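**Visit report: Eskildsen produce growers, Dresdale**
Filed 2020-09-06

The delegation from the Genmont Food Council was received at the Dresdale packing hall by Kourosh Akbari, site manager. The purpose of the visit was to review storage practice before the council renews its supply agreement in January.

Eskildsen farms 300 acres, of which 40 are flooded beds. The cold store holds 1231 crates when full. Mr. Akbari explained that root crops and fruit are kept in separate rooms, and that the wet crops are washed only on the day of shipment. Members asked to see the temperature records for the past 30 days and were given copies.
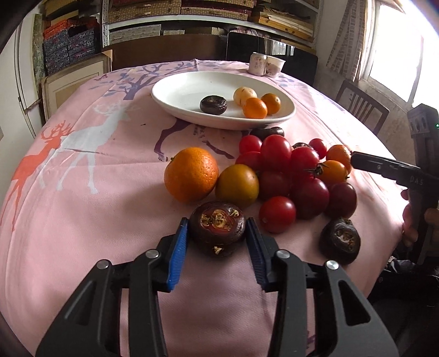 The question of crate deposits was raised again. Growers currently pay on collection and are refunded at the end of the season, an arrangement that Hafþór Hafþórsson described as hard on the smaller farms. Eskildsen supports a monthly refund and will send its proposal in writing.

The loading dock on the Urov road is still unpaved. Trucks were backing up to the gate during the visit, and the delegation recommends that the matter be taken up with the county.

Copies of the temperature records are held at the Genmont office.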